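Oler Small Press Cooperative
Minutes of the members' meeting, December, Belholm Library, upstairs room

The meeting opened at 7 p.m. Minutes of the previous meeting were accepted after the word "agreed" was changed to "discussed" under distribution.

1. Herb book

The editorial group reported that the revised manuscript of the Laing herb book is in, at 604 pages. The contract called for a good deal less. The author has offered to cut the chapter on tonics and keep everything else. A member asked whether anyone had read the whole thing. Two had. Both thought the second half repeated the first. The editorial group will ask for a real cut before any design work is paid for.

2. Stovmont distribution offer

Stovmont has offered to carry the backlist for 2 years. The covering letter speaks of "strong regional interest" and names no stores. Several members noted that the last distributor said much the same and sent back 164 copies, many with bumped corners. It was asked who pays for returns. The letter does not say. The chair was asked to get that in writing, along with the discount. No vote was taken.
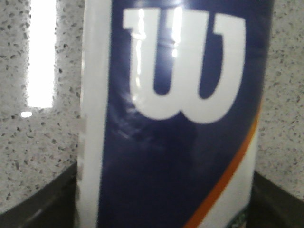

Container with navy label and white "W" logo.

3. Cover for the essay collection

Three drafts were passed around. Opinion was that the title could not be read on any of them from across the table. The designer's note said readers would find it "intriguing." Members were not persuaded. A plainer version with bigger type will come to the next meeting.

4. Agents

A proposal to host an evening with literary agents was put forward again. It was pointed out that last year's evening cost more than it brought in and that no member has reported signing with anyone as a result. The proposer believes a smaller event would do better. Asked why, the proposer said it would feel more personal. Held over until there is a budget on paper.

5. Other business

The storage key is missing again. The next meeting is on a Tuesday, same room, if the library confirms.

Closed at 8:50 p.m.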